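Shuffling Machines and Clump Tracking: My February Notes

9 min read

Most of what is written about clump tracking in blackjack assumes a hand shuffle. The dealer breaks the shoe into piles, riffles pairs of piles, and restacks, and a patient player can map where a slug of high cards went in and where it ought to come out. I wanted to know how much of that survives in a batch shuffling machine, the kind that takes a whole six-deck pack and gives it back later while a second pack is in play.

A batch machine is different from a continuous shuffler. The continuous type takes discards back after each round and feeds cards from the same pool, so the count never gets far from zero. A batch machine leaves the shoe alone until the cut card. Card counting works on it in the normal way. What is in doubt is whether the order of the last shoe tells you anything about the next one.

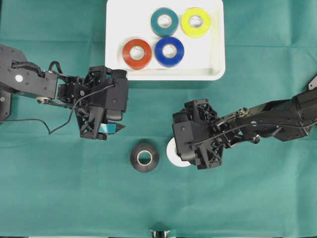 The simplest batch design uses a rack of slots. Each card is pulled off the bottom of the pack and sent to a slot picked at random. When the pack is used up, the slots are emptied in a random order and stacked. If a slot puts every new card on top of the last one, then cards that share a slot keep their order relative to each other, reversed. If it can place a card on the top or the bottom, half of that information goes away. A second pass removes nearly all of the rest.

I wrote a small program to model the one-pass version. It takes 312 cards, spreads them over 10 slots, and restacks. For each run I marked a slug of 21 cards from the old discard tray and recorded where they landed. I also recorded how many pairs that had been neighbors were still neighbors afterward.

The neighbor result was weak. Two cards that start side by side end up in the same slot one time in ten, and if they do, nothing can come between them. In a fair shuffle the same pair would be side by side well under one time in a hundred. So the signal exists, but to use it you need to remember exact sequences, and you need the key card to show up before you bet. I tried it at home with three-card sequences and could hold maybe eight of them before they started to blur.

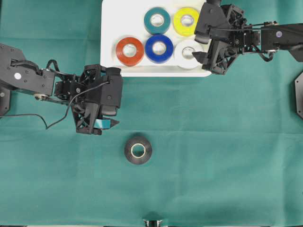 The slug result was worse for the player. After one pass the slug is spread through the whole pack, two or so cards to a slot, and the slots come out in any order. Within a slot the slug cards sit together, which gives small bumps of density every 30 cards. Two tens close together is not a slug. Over 508 simulated shoes, a player who raised the bet on those bumps did no better than flat betting, within the error of the test.

Minoru Ichikawa, who I have been trading spreadsheets with for a long time, pointed out a fault in my first version. I had given each slot unlimited room. Real racks have a limit, and when a slot fills up the machine has to pick again from the ones that are left. That makes the last part of the pack less random than the first, as the choice of slots narrows. I reran it with a cap of 40 cards per slot. The change was visible in the final few dozen cards and nowhere else.

Those final cards are the ones pulled last, so they come from the top of the loaded pack. In the usual procedure the unused cards from behind the cut card go on top. That part of the pack is never seen by the players, so the least random part of the shuffle is also the part you know least about. I would guess this is by design, but I have no source for it. 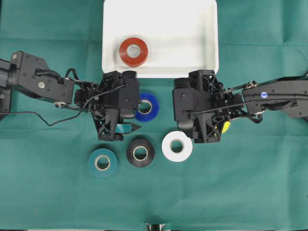
Aaliyah Beaulieu deals at Skendley and was willing to talk about procedure, though not about hardware. Her points, in the order she gave them:

The two packs have different back colors and alternate. A player who tracks anything has to carry it through a full shoe of the other color before it pays off, which at a busy table is most of an hour.

If the machine shows a fault light, the pack is taken out and shuffled by hand. The hand shuffle used in this case is shorter than the one at tables with no machine.

The second point interested me more than anything in the simulation. A short hand shuffle of six decks, done by someone who does it rarely, is close to the textbook case for tracking. It is also not something you can plan for. I sat at one table at Skendley from early evening until 11 p.m. and the light never came on.

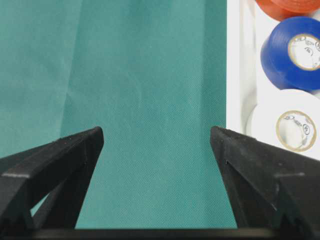 Teal fabric beside a white tray.

For anyone who wants to repeat the work, a few settings matter. Use a proper random generator and seed it once, at the start. Keep the burn card in the model, or every position is off by one. Set the cut card at a fixed depth for the first test and only vary it later. I lost an evening by changing depth and slot cap together and then not knowing which had moved the numbers.

Next is the two-pass version. I have 133 runs finished and so far the neighbor count looks the same as a fair shuffle, but that is too few to say much. I also want to try slots that accept cards at the top or bottom, and to see if the cap still shows up in the last few dozen cards once that is in place. Minoru thinks it will.

Contact | Copyright, all rights reserved | Back to top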